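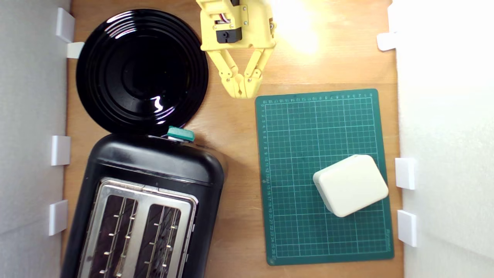

Marg reckons a finger in the soil still beats any moisture meter, and she wrote in to say so before I'd even had the Wokel out of its box. She has kept the same peace lily going for 30 years with that finger, so I put the meter aside and then bought it a second time out of spite, for a friend.

The Wokel is a probe on a stalk with a dial at the top. You push it into the pot, wait, and the needle wanders off to a colour. Red is dry, green is fine, blue means you've been at it with the watering can again. It costs $79, a lot of money for a needle.
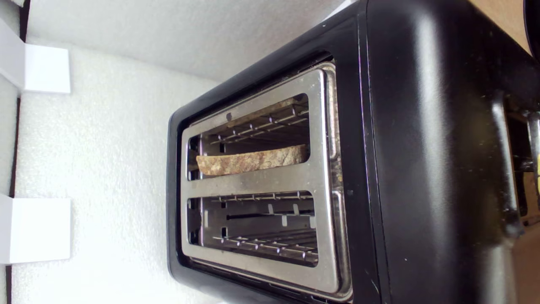

Fletcher Cartwright
Indoor plants reviewer, Lurnlow
December 8, 2023

I ran it through every pot in the house for a fortnight. In ordinary potting mix it does well. The monstera read dry at the bottom while the top was still dark and damp, and when I tipped it out the roots agreed with the meter. Marg's finger only goes down so far.

Orchid bark is another matter. The probe finds air, reports a drought, and would have you drown the poor thing by Sunday. Same story with chunky aroid mixes and anything heavy on perlite. The leaflet mentions this on the back page, in grey type, under the bit about batteries (it doesn't take batteries).

The Bustos, its cheaper rival, has a light meter thrown in and a stalk that bent in my fiddle-leaf fig on day 2. I straightened it over my knee and it has read blue ever since, including on the kitchen bench.

A few gripes with the Wokel. You have to wipe the probe between pots or the readings drift. Don't leave it standing in the soil, however jaunty it looks. And the colour bands are no use to cactus growers, whose plants should live in the red most of the winter.

Worth having if you own deep pots and a heavy hand. If you've got one pothos on a windowsill, use your finger and tell Marg she was right.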